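Stito wipe-state labeler

Code and label files for the surface-mark part of the Stistodeo project. The tool reads recordings made with a hand-held gripper over white sheets and produces, for each clip, a mask of the marks on the sheet and a per-frame mask of the gripper fingers. Downstream, the Patwary planner uses the mark mask to pick where a stroke should start and end.

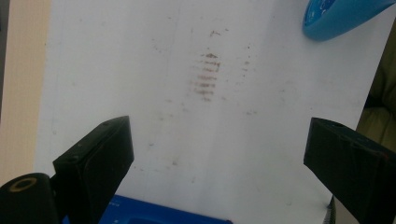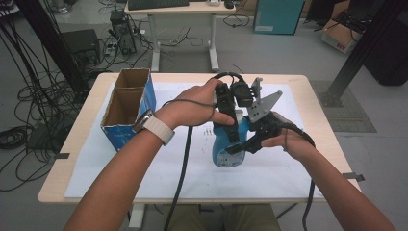
Views from the gripper camera and from the head camera.

What is in this repository

stito/read – loaders for both camera streams and the gripper width log
stito/mask – finger mask and mark segmentation
stito/rectify – sheet plane fit and warp to a top view
stito/export – writes clips in the format Patwary expects
labels – mark masks, one folder per clip
configs – camera settings and thresholds

The raw video is kept on the Tilmont storage server. Ask Remo for an account. The label files work without the video if you only need the masks.

Install

Python 3.8 or newer. Clone the repo, make a virtual environment, then run pip install -e . from the top folder. OpenCV and NumPy are pulled in automatically. A GPU is not needed for the threshold method. The learned method runs on CPU too, but slowly.

Running it

stito read CLIP_DIR checks that the streams line up and writes an index.
stito mask CLIP_DIR writes both masks.
stito export CLIP_DIR OUT_DIR writes the planner files.

Run them in that order. If you change anything in configs, delete the cache folder inside the clip directory first. The cache key does not include the config yet.

How the mark mask is made

The fingers are masked first. In the gripper view they come up from the bottom of the image and are dark, so a fixed polygon that follows the gripper width is good enough for most clips. Then the sheet is found as the largest bright region and a plane is fit to it. Marks are pixels that differ from the local sheet color by more than mark_delta. The local color is a median over a wide window, and this takes care of soft shading across the sheet.

The mask has two classes:

1 streak – connected smears, including pale ones
2 speck – isolated dots below speck_area

Reddish-brown streaks are easy when dark. The trouble is at the pale end, where a streak fades into blotches and the threshold method breaks it into several pieces. The learned method joins them more often but also picks up some folds in the sheet. Pick one per clip with mask.method.

The head camera is not used for the mark mask. It is there for hand position and for checking by eye what the gripper is holding, and both hands often cover the tool in that view.

Label set

77 clips, of which 47 have hand-corrected masks. The rest carry the output of the threshold method and have auto: true in their meta file. Please don't use those for evaluation. Pranab Barua corrected the masks, and Remo Lombardi did a second pass on the specks.

Each clip folder holds:

marks.png – the mask, in the rectified top view
fingers.npz – finger masks, gripper camera only
plane.json – sheet plane and the warp
meta.json – clip name, method, auto flag, notes

Marks outside the sheet are not labeled. Folds and creases are background. Where a finger covers a mark for the whole clip, that area is set to 255 and should be ignored in scoring.

Known problems

Loose cables in front of the gripper camera are not part of the finger mask. A cable over the sheet will be labeled as a streak by the threshold method.

Blue objects lying on the sheet are dropped by a hue test. Dark objects are not, and need a manual exclude box in meta.json.

The plane fit assumes a flat sheet. With a strong fold the warp can be off by as much as 4 mm near the edges.

Stream alignment uses file timestamps. Clips recorded before July have a clock offset, stored as head_offset in the config. The loader applies it, but the viewer does not.

To do

Put the config hash in the cache key.
Viewer should read head_offset.
Merge the two segmentation methods instead of choosing.
Export stroke direction – Patwary has a field for it and we leave it empty.

Changes

22 February 2022: speck class split from streak class, all corrected masks redone. Old masks are in labels/old and will be removed in the next release.

Contact

Bugs in the code go to the issue tracker. For questions on the masks, write to Pranab.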